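BIRNORA CREEK WATER USERS
Minutes of the general meeting, February
Held at the Pennington Road hall, starting at 7 pm

Chair: Rocío Echeverría
Present: as per the sign-in sheet
Apologies: the owners of the top block at Nirnlow, and the Stulmont dairy (milking)

1. Previous minutes

Read and accepted with one correction. The minutes said the lower valve had been replaced. It had been repacked and is still the old valve. The secretary has fixed the copy in the folder.

2. Matters arising

The gate at the tank site now has a chain on it. Keys are with the chair and with the house nearest the gate. Anyone wanting access should ring first, as the dogs are loose most mornings.

The letter to the council about the culvert on Pennington Road went off before Christmas. No reply has come. The chair will ring the works depot and ask who has it.

The old pump has still not been collected by the person who bought it. Agreed to give him until the end of the month, then offer it to members.
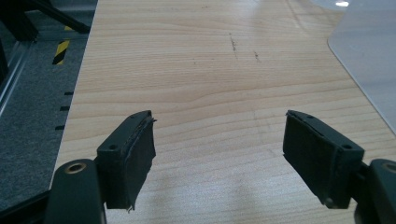
Page last changed: February, 4.15 pm

3. Tank levels and restrictions

The main tank was at 70 per cent when it was read on the morning of the meeting. That is lower than members would like going into the dry part of the year, but the creek is still running over the weir and the pump has been keeping up.

There was a long discussion about whether to bring in odd and even watering days now or wait. Members on the Stulmont side said they had already cut back and did not see why they should be rostered as well. Members at the end of the line said their pressure drops away every evening when the gardens closer to the tank are being watered, and that a roster would at least spread it out.

It was pointed out that the last roster was never taken down from the noticeboard and some people are still following it.

Moved that the roster start once the tank falls below half, and that until then members keep sprinklers off between 8 am and 5 pm. Drip lines and hand watering are not affected. Carried, one against.

The member who voted against asked for it to be recorded that he thinks the limit should apply to filling dams as well. The chair said the rules already prohibit filling dams from the scheme. He said he knew that and wanted it recorded anyway.

4. Leak on the Nirnlow branch

The wet patch beside the track to Nirnlow has been dug up. The pipe had been resting on a rock and had rubbed through on the underside. A repair clamp has been put on and the trench has been left open so it can be watched for a while before backfilling. Please drive around it. There is tape on star pickets but it is hard to see at dusk.

The line along there is the original poly and was laid shallow. Two options were put to the meeting: replace the whole stretch, or keep clamping it as it goes. The quote for replacement came in a good deal higher than expected, mostly for the digger. A member offered the use of his own excavator if the scheme pays for fuel and somebody else drives it, as his shoulder is bad.

Agreed to get a price for pipe and fittings only, and to ask whether the supplier will hold it through to winter. Decision left to the next meeting.

5. Water quality

The last sample was clear. The one before that had been taken from a garden tap with a hose fitting on it, and the lab had suggested taking it again without the fitting, so that result has been set aside.

The filter at the pump shed is clogging faster than it did last year. Silt from the bank collapse above the weir is the likely cause. Whoever is on pump duty should backwash it each time they visit, even if the gauge looks all right. The instruction card has faded in the sun and a new one will be printed in larger type.

Members are reminded that this is untreated creek water. If you rent out a house or a cottage on the scheme, you need to have a sign at the kitchen tap. A few signs are left over and can be had from the chair.
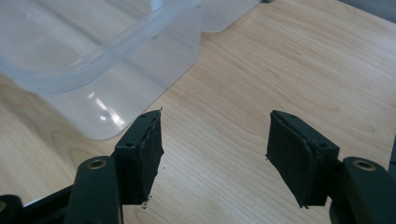 On the table: clear plastic container.

6. Meters

Not all meters have been read. There are 17 still to do, mainly on the far side of the creek where the crossing was too high in January. Members who can get to their own meter are asked to write the number down and text it to the secretary with the lot name. A photo of the dial is better if you can manage one, as last year a couple of readings had figures swapped around.

Several meter boxes have ants in them. Do not pour anything into the box. Lift the lid, brush them out and leave it open for a bit.

A question was asked about meters that have stopped. If yours has stopped, the charge will be based on your last full year until it is replaced. The rule has been in place for a long time but a few newer owners had not heard of it — the secretary will add it to the welcome letter.

7. Charges

The annual charge was discussed. The power bill for the pump has gone up again and the reserve will be needed if the Nirnlow branch is replaced. Moved that the charge go up by $30 per connection from the next bill, with no change to the rate for metered water. There was some argument over whether unoccupied blocks should pay the same. The meeting decided that they should, as the pipe goes past them either way. Carried.

Anyone having trouble paying should speak to the chair privately. Instalments can be arranged.

8. Pump duty

The list has gaps in March. Pump duty means one visit in the morning, reading the gauge, backwashing the filter and writing it in the book. The book is kept inside the shed door. The pen keeps going missing, so please bring one.

The Stulmont dairy has offered to do the whole of April if they can be left off until spring. Accepted with thanks.

9. Other business

Slashing: the track to the weir needs doing before the grass gets any higher. One member will bring a tractor across if the ground is dry enough.

Fire fitting: the brigade has asked that the hydrant beside the hall be kept clear. Two cars were parked in front of it tonight and were moved during item 4.

Phone list: the printed list is out of date. Corrections to the secretary. Members who do not want their mobile number printed should say so.

Hall fridge: it has been turned off at the wall. If you use it, turn it off again afterwards and prop the door open.

Next meeting to be held after the Nirnlow pipe price comes in. Notice will go on the board at the Birnora turn-off and out by text.

Meeting closed at 9.10 pm.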